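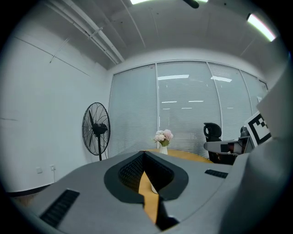
Drirneck (hand-held gripper)

Drirneck is a hand-held, camera-equipped gripper developed in the Malabanan shared workshop by Rowena Barredo and Milagros Magbanua. It is held and moved by a person, and records wide-angle video of the work from a fixed point on the tool body. The recordings are used to train a control program for a small tabletop arm, the Livar, which carries the same fingers. The design is built from printed parts and purchased hardware and has gone through two main versions.

Background

Barredo began the project in November, after an earlier attempt to teach the Livar by moving its joints by hand. That method produced slow, uneven motion, and the operator's arms were often between the camera and the work. Magbanua, who had built camera mounts for other members of the workshop, proposed separating the gripper from the arm entirely. The first version was assembled over 9 evenings and used a trigger taken from a caulking gun.

The name comes from a misprinted label on a parts drawer and was kept for the file names.

Design

Body. The shell of the second version is gray with a matte surface. It slopes forward and has a deep V-shaped opening at the center, edged with a thick black rubber rim. The opening gives the camera a direct line through the body to the table surface and to whatever stands close behind it. In the first version this region was solid, and low objects were lost behind the shell during the last part of an approach.

Grip pads. Black ridged pads are fitted to the shell: a long one set diagonally at the lower left and a shorter one, nearly horizontal, on the right. They are glued into shallow recesses and can be replaced separately.

Fingers. The fingers are light gray with broad panels. A finger can take up a large part of one side of the view, and the region it covers is masked before training. Finger travel is 60 mm on both the hand-held tool and the Livar.

Camera. A fisheye lens produces a circular picture with black outside the circle. Straight edges such as window frames and ceiling seams appear bent, most strongly toward the rim. The distortion is left in the recordings, and the same lens is used on the arm - correcting one and not the other was found to shift the apparent position of the table.

Marker. A square black-and-white fiducial marker is used as a visual reference. The processing software, Zostisora, reads it in each frame and discards clips in which it is lost for too long.

Assembly

The body is printed in two shells, front and rear. Threaded inserts are set with a soldering iron before the rim is fitted. The rim is pressed on dry, checked for gaps, then removed and bonded. Finger rails are screwed to the rear shell and shimmed until both fingers close on the centerline. The lens is mounted last. Any later change to the shims requires a new calibration.

Total mass without the cable is roughly 700 g. Most of this is in the rails and the camera housing.

Recording conditions

Recording is done in a small office room with white walls, fluorescent ceiling lights and a wide window with slatted blinds. The blinds are kept down during sessions. Reflections of the ceiling lights still show on them as bright patches, and these move across the view as the tool is turned. Early versions of Zostisora took such patches for fixed features of the room and reported false rotation. A later update ignores points above a set brightness.

The standard target is a small white vase of pale pink and white flowers on a light orange wooden table. A basic session consists of 28 approaches to the vase from different heights and sides. Furniture is left in the room, including an office chair and a pedestal fan, as the software needs background detail to track the tool against the plain walls. The fan is switched off while recording - moving blades caused tracking errors in the first sessions.

Known limitations

The tool has no force sensing. The right-hand pad is too short for some users, and Magbanua has drawn a longer replacement that has not been printed. Cable drag affects wrist motion on wide turns. A left-handed shell is listed in the project files but has no drawings.

See also

Livar
Zostisora
Malabanan shared workshop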